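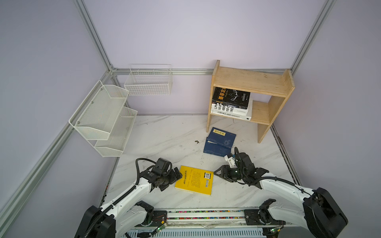
Page last changed: 08/11/2023

The woman who runs Drelimis, the used-book room over the bakery in Flamarby, has one rule for visitors, and I broke it before I had my coat off. I stood a book up.

"Flat," she said, and took it out of my hand. "We lie them down here."

She did not want her name used. She has relatives who think she still works in insurance, and she'd like to keep it that way until at least one of them retires. She was happy to talk about everything else for most of an afternoon, and she talked while working, so some of my notes are about where she wanted things put.

The room holds 2847 books, most of them Chinese paperbacks, and 2061 of those are listed in a card file she inherited along with the lease. The rest are, in her words, "between identities." The cards were typed by the previous owner, who had his own ideas about order. Cookbooks are under chemistry. A guide to keeping goldfish is under law, and she has left it there out of respect.

I asked why the books lie flat, when every other shop I know stands them up like soldiers.

"Paperbacks lean," she said. "You take one out, the next one sags into the gap, and by May you've got a whole shelf of books with bad posture. Lying down, the worst they can do is be bored."

The drawback, I suggested, is that the book you want is always at the bottom.

"Yes," she said. "It's good for people. They have to pick up the other ones."

The shelf she likes best is the smallest, a low pine thing with two sides, a top board and a single shelf inside. She calls the model an Etim, after a word stamped on the bag of screws that came with it. She has built several and speaks of the instructions the way some people speak of an ex-husband. The top board has a raised lip along the back, and she believes strongly in the lip. She also believes in keeping the top bare, which takes more effort than you'd think.

"A bare board is an invitation," she said. "Somebody puts down a cup. Then a cup and a phone. Then it's a cup, a phone and a sweater, and I'm running a coat check."

Below it she keeps what she calls the advice. A black-covered 墨菲定律, Murphy's Law, sits on top of the pile, with a line drawing on the front that could be antlers or could be branches. We discussed this for longer than either of us will admit. She is firmly for antlers.

"It's the right book to have on top," she said. "If the pile falls over, it's the first to go, and it can't complain."

A blue 孙子兵法, The Art of War, lives nearby when it's at home. Mostly it's out on the white marble-patterned tabletop with another blue book under it, a little crooked, waiting for a decision. She told me it's the book people most often buy as a present and the one they most often bring back.

"They buy it for a nephew starting a job," she said. "Then the nephew brings it in and asks if we've got anything about soup."

I asked how she decides what goes on the shelf and what stays on the table. She gave me a look that I took to mean this was the first sensible thing I'd said. Her method is to lay a book face-down and read the back cover first. If the back makes her want to turn it over, it gets shelved by subject. If it doesn't, it goes on the slow pile. A yellow paperback had been through this more than once. The barcode sticker was on the back, near the edge, and she left it alone.

"Never peel a sticker in a hurry," she said. "You get half the sticker and half the cover, and then you own it forever."

What about sorting by color? She has been asked. A decorator from Jastska once came up the stairs wanting 248 blue books, any subject, any condition, delivered. She had the blue ones, more or less, if you were generous about green. She said no anyway - then, after a night thinking about the heating bill, called back and said yes. The decorator had gone with plants.

"So I'm a person of principle," she said, "with a record to prove it."

By then it was getting toward closing and I'd been handed a stack to put away. I laid them down. I squared the edges. She came over, looked, and moved the top one slightly to one side.

"If it's too neat they won't touch it," she said.

Drelimis is open most afternoons, up the stairs on the left side of the bakery. The door sticks. The goldfish book is still for sale, under law, and she'll want exact change.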